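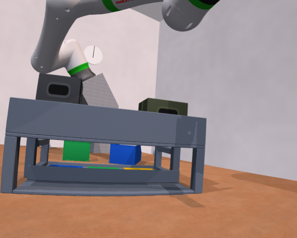
Kendance will add 3 new beach resorts to its summer program, the tour operator said in its November 2019 trade update. Packages to Furkby, Wuisan and Flilora are on sale now through travel agents and the company's own booking site.

Furkby is the largest of the resorts. It has a long sandy beach, a fishing harbor and a promenade lined with family-run restaurants, and most of the hotels in the program are a short walk from the water. Kendance has taken rooms in the newer part of town, where the streets are flat and suitable for strollers and wheelchairs. The transfer from the airport takes 50 minutes by coach.

Wuisan lies farther down the same coast and is being sold mainly to couples and walkers. The beach is pebble and shelves quickly, so the company is not listing it among its family resorts. A marked trail runs along the cliffs to a lighthouse, and a ferry crosses to the old town twice a day in season. Accommodations there are limited to small hotels and apartments, nearly all of them with breakfast included.

Flilora is inland from its beach, with a free shuttle running between the village and the shore from morning until early evening. Guests can choose between self-catering cottages and a single all-inclusive hotel with two pools and a kids' club. The club takes children from age four. 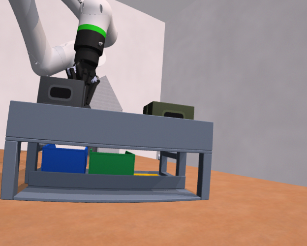
Prices start at $507 per person for a week in Wuisan, based on two adults sharing an apartment at the beginning of the season. A family of four can book a week at the all-inclusive hotel in Flilora from $2,120, including flights, transfers and one checked bag per adult. Rates rise in July and August, and single travelers pay a supplement at most of the hotels.

The season opens in May and closes at the end of October. Kendance said the late dates had been added after requests from customers who prefer to travel once schools are back in session. Sea temperatures stay mild into the fall, though some of the beach bars in Wuisan close early and the ferry drops to one crossing a day.

Bookings require a deposit of $50 per person, with the balance due eight weeks before departure. Customers who already hold a reservation at another Kendance resort may switch to one of the new destinations without a change fee, provided the travel dates remain the same and rooms are available. Any difference in price will be added to the final bill.

Printed brochures will reach travel agents before the end of the year.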